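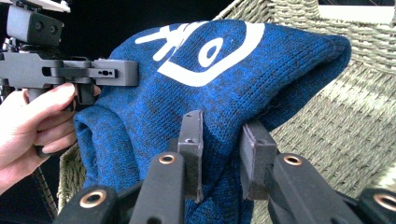

Storing a blue knit hat with a printed design

Posted by Plimidero
Please advise whether a printed knit hat may be kept in a wicker basket until November. The weave tends to catch the yarn.

Mara
Line the basket with cotton first. Lay the hat flat, cuff folded, and place nothing on the print.
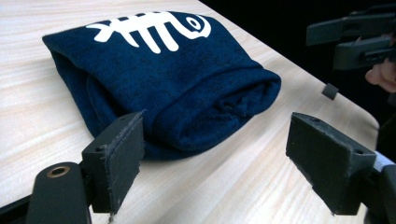

Beanie laid flat, fish-bone print facing up

Gromon
A drawer is preferable - wicker snags. Wash according to the label beforehand.

Seo
Same issue with scarves.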